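Endmont's new permit portal: a review
Fri 1 October

The town of Endmont wants residents to stop calling the clerk's office and start using Cameo, the online service it bought to handle permits, agendas and public comment. I spent two weeks with it. I'm keeping the clerk's number.

Signing up took 17 minutes, most of it spent waiting for a code by email. The fence permit form is clear enough until it asks for a parcel number, with no link to the map where those are kept. I had to start over twice.

Agendas are better. Lindqvist Street items now come up in a search, which the old site never managed. But the search only covers the last 11 meetings, so anyone following the drainage dispute is back to paper.

Public comment is the weak spot. The box stops at 2,000 characters and doesn't warn you – it just drops the rest. Mutua Nyaga, who has written to the council for years about the Brivik lot, lost the end of his letter that way and read it aloud at the meeting instead.

The town says replies will come within 60 days. Mine hasn't yet. Fine for looking up an agenda, then, but I wouldn't trust it with a deadline before the update promised for December. 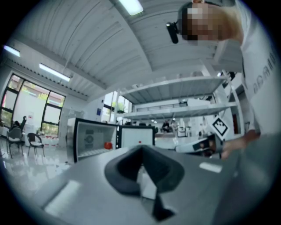

Under the white corrugated ceiling.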